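Week 2: Who Does the Work Now?

Drirnach, the Brusville packing firm, had 31 people on the line before it automated. The brochure promised less lifting. It delivered that, along with a good deal of standing, watching and charging things. Job titles improved at once — pay took longer.

Keep this in mind for the reading (Matić, ch. 2): a task that leaves one job usually turns up in another, often without a name. 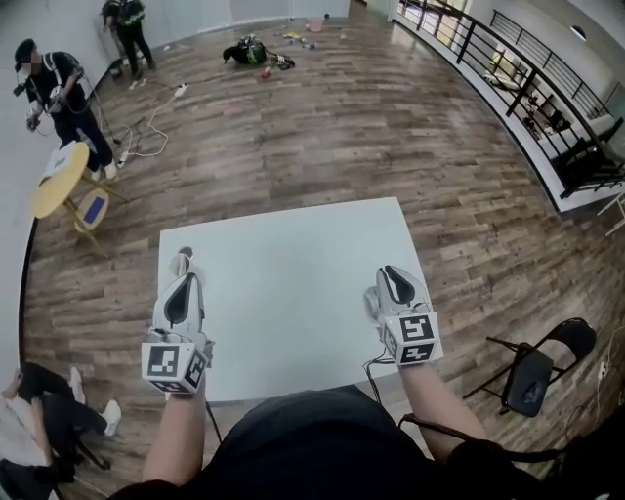 Fig. 2. Hand-held grippers with marker cubes, one to each hand.

Teaching by demonstration is still manual work. Someone has to do the motion, and someone has to look after the cables. Neither appears in the Skunedgate savings table.

For discussion: who should own a recorded skill? Bring one page. Drirnach's answer ran to 133.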